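Chapter 4
Gathering Demonstrations

After working through this chapter, students should be able to:
explain what a demonstration contains;
plan a recording session for a two-arm task;
decide which recordings to keep, label or set aside.

4.1 Where examples come from

A learning system that is to handle objects must be given examples of those objects being handled. The earlier chapters treated the data set as something already in hand. The present chapter is concerned with how it is made, and it follows one body of work, the Tinduvine collection, from the first session to the finished set of 800 recordings.

Tinduvine was planned at the Yorath laboratory as a study of light, flexible items. Artificial roses were chosen as the main material. Their stems bend, their petals give under pressure, and their leaves come away and must be dealt with separately. Each recording joins the views from the cameras to the positions of both arms, so that what was seen and what was done can be matched at every step.

Wrist and workspace views, Tinduvine collection
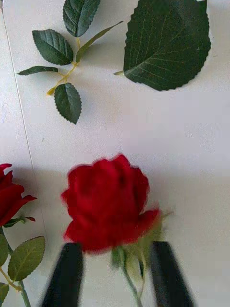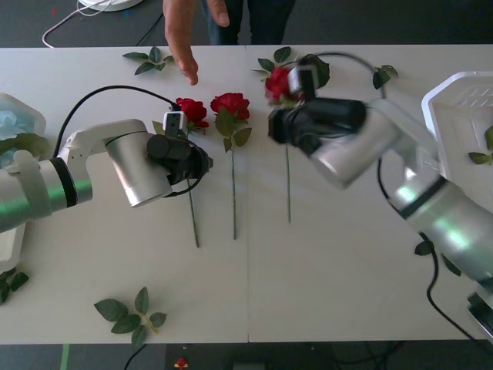 Emlyn Maddocks has argued that a collection of this kind should include far more failed attempts than is customary. In his view, a system trained only on clean grasps learns very little about recovering from a poor one, and the usual practice of deleting dropped or fumbled items throws away the part of the record that cost the most to obtain. He would keep nearly all of them, labelled as failures, and leave the choice to whoever trains the model.

The opposite position is also widely held. Failed attempts take time to label, and a mislabelled failure may do more harm than a missing one. Section 4.3 sets out both practices and the labour each requires.

4.2 Before the session

The following should be settled in writing before any recording begins:
the starting arrangement of the items, and how far it may vary;
the point at which an attempt is considered finished;
the wording of the task label;
the person who may stop a recording.

Variation deserves particular care. If every item begins in the same place, the system may learn the place and ignore the item.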